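The Sixteen Rules of Dundier Hall

Rule 5

Ailsa Lindsay had written the rules herself, all sixteen of them, over one long wet March when her knee was bad and there was nothing else to do but sit by the radiator and think about everything that had ever gone wrong. They hung by the door at Dundier in a plastic sleeve, and she was fonder of them than she let on.

Uliana Karpenko, who had started that week and still carried her lunch around with her as if somebody might take it, read them twice through on Friday morning. Then she came over with her finger on the fifth.

"It says one bottle in the air at a time," she said. "But there are two arms. Couldn't Trevor carry one with each?"

Trevor was the pair of arms. He had been named after a slow and careful bus driver of Ailsa's childhood, and she had never regretted it.

"He could," said Ailsa, and pulled out a stool, because it was a question she liked and she meant to enjoy it. "He could do it very prettily, too. And then one day he'd let go of something, and you'd be looking at the other hand. Five is for us, dear. You can only truly watch one thing at once, and I've tested that on a great many clever people."

So they began the morning's run, which was pill bottles into the orange bin, with the left hand open and waiting and the right hand doing the carrying. Uliana kept her own hands in her lap (that was Rule 2) and said each move out loud before she wrote it down (that was Rule 9, and it made her blush).

"Bottle over the bin," she said. "Two still on the table. One by the bin, one by the cactus."
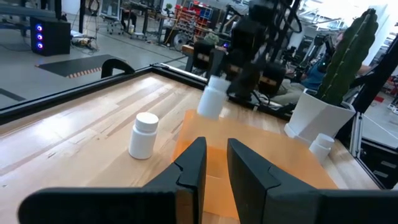
Rule 11

The eleventh rule was the shortest on the sheet. It said: Anybody may say stop.

Ailsa had fought for that one. The people at Durkura, who paid for the hall and sent nice fruit at the holidays, had wanted it to say that the shift lead may say stop, and there had been a meeting, and then another meeting with sandwiches, and in the end she had simply typed it her own way and hung it up, and it had stayed there ever since.

It was a little before noon, at run 1547 in the Pekero log, when Uliana said it. She said it so softly that Ailsa almost missed it, but she pressed the button as well, good girl, and Trevor held still exactly where he was.

"I'm sorry," Uliana said. "I thought the cactus was too close. I think I was wrong. I think it's fine."

Ailsa got up, knee and all, and went around to look. She put her flat hand between the planter and the place where the elbow would swing, and there was room for the hand and a good bit over. The cactus was perfectly safe. She stood there for a moment anyway, giving it her full attention, the way you would for a child who has heard something under the bed.

"Plenty of room," she said. "Write it in the book, please. Time, what you saw, what we found."

"Even though it was nothing?"

"Oh, those especially. I've got 1000 pages of nothing in that cupboard and I'd be happy to have another thousand."

Uliana wrote it down in small square letters and signed her name underneath. Then she opened her lunch at last, right there on the desk, and offered Ailsa half a plum cake before remembering Rule 14, and the two of them carried it out to the hallway to eat.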